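Subject: Re: [home-automation] Are we anywhere near a machine that does kitchen chores?
From: Tatsuya Morikawa

On the list, Sayce wrote:

> I keep seeing clips of arms folding towels and loading dishwashers.
> My mother is 84 and her hands shake. She doesn't need a robot that
> dances. She needs one that can make a cup of coffee, bring it to the
> table and wipe up after. Can I buy that, or will I be able to in the
> next few years? And is all this simulator stuff any use, or is it
> just cartoons?

Short answer: you can't buy it now, and I wouldn't plan around getting it soon. If her hands are the trouble, a one-button machine and a heavy mug with two handles will do more for her this year than anything I work on.

Longer answer, from what we've been doing at Urnholm since April.

We split the coffee job into pieces and score each one by itself. Picking up an empty mug from a clear counter is close to solved. Putting it down under a spout is harder, as the arm has to hit a small target without knocking the machine. Pressing a button is easy if the button is always in the same place. Moving a full mug is where most of our failures are. A small jerk at the elbow that you wouldn't notice with a sponge will put coffee on the counter.

We ran the full job 607 times in simulation before trying it on hardware. On hardware we've done 60 runs. The simulated arm finished 400 of its runs. The real one finished 4. I'm giving you both numbers because the clips usually show you one good run and leave out the rest.

The gap comes mostly from contact. A simulated handle has clean edges and the same friction every time. A real one may be damp, or a bit chipped, or turned away from where the arm expects it. Liquids are worse. We use a cheap stand-in for the coffee and it doesn't slosh properly.

So is the simulator any use? Yes, for reach and for layout. You can change the cabinets, the counter and the things on the wall overnight and find out whether the arm still gets to the mug. We have one kitchen with red cabinets and a dark marble counter that gave us a lot of trouble. Here is the arm near the coffee machine in that one, with the mug already full:

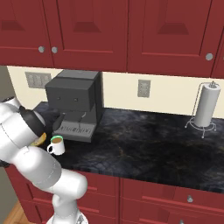

What I'd look for before spending money

1. Ask to see it work in a kitchen the seller didn't set up.

2. Ask how many tries in a row it was given, and how many it finished.

3. Ask what it does when it drops something. Ours stops and waits for a person, and that's no help to someone living alone.

4. Ask about wiping up. We haven't started on that part.

If anyone has hardware numbers for carrying open cups, good or bad, please post them. I'd like to compare.

Tatsuya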